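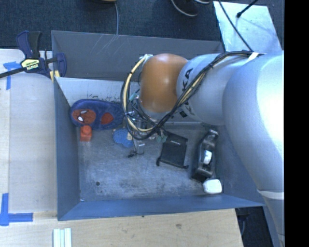
Buyers in the market town of Hirkuvon like to say that a job lot "is paid for once and sorted three times", and the saying is often repeated in local guides to the trade. A job lot, also called a mixed lot, is a group of different goods which is sold together for one price. The goods are usually small and of low value, and the seller does not want to spend time on describing each of them.

Origin of the term

In older English the word "job" could mean a piece or a lump, and it is possible that the expression comes from this meaning. In the trade it was first used for remains of stock. Later it was used also for the contents of houses and workshops.

Sale

Job lots are sold at auctions, at market stalls and by post. At an auction the lot receives one number and a short title, for example "kitchen items" or "various tools". In Dranthorpe the May sale of 2022 had 226 lots, of which 45 were mixed. The highest price for a mixed lot was 16 times the lowest one.

Most sellers give no guarantee for single pieces. The buyer must take the whole lot, also the parts which he does not need. In some towns it is allowed to exchange pieces with other buyers in the hall after the payment. In Sevora this must be done outside the building.

Viewing

Before the sale there is normally a viewing time. Visitors may lift the things and look under them, but they should put them back in the same lot. Moving a good piece from one lot to another is an old trick and is forbidden by the rules of nearly all auction houses. At Tanabe, a saleroom in Dranthorpe, lots are closed with string one hour before the start.

Sorting and resale

After buying, the dealer divides the goods into those for resale, those for repair and those for scrap. Buttons, keys, cutlery and toys are often kept until there is enough of one kind to make a new lot. Such a lot of a single kind is called a "straight lot" in Hirkuvon.

See also: Auction; Flea market; Remaindered stock; Scrap dealer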